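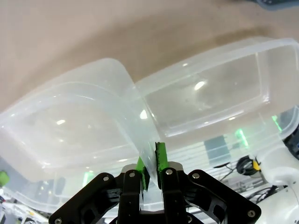 Randa Khasawneh writes that on her crane the slew brake dragged for two days after refitting, and that step 4 below should be done twice if the crane has stood through the winter. Her note applies to the Dirnitz quay cranes as well as the yard crane at Jendbridge.

12 shares · 2 comments

7. Setting the slew brake after a rebuild

Caution: Do not start with a load on the hook. Lock the main isolator and keep the key with you until step 5.

1. Park the jib in line with the rails and fit both storm pins.

2. Take off the brake cover and wipe the drum with a clean, dry cloth. Do not use solvent on the linings.

3. Slacken the lock nut and turn the adjuster until the shoes just touch the drum.

4. Back the adjuster off by 2 flats, then work the hand release 21 times to bed the springs.

5. Tighten the lock nut, refit the cover, remove the storm pins and restore power.

6. Slew a full turn each way at creep speed. Stop if the motor labours or the drum smells hot.

Note: Cranes with the older Rostum drum have a left-hand thread on the adjuster.

Note: Check the setting again after 600 working hours and write it in the crane log. Spare linings are ordered through the Azar stores, using the number stamped on the cover.

3 people found this page useful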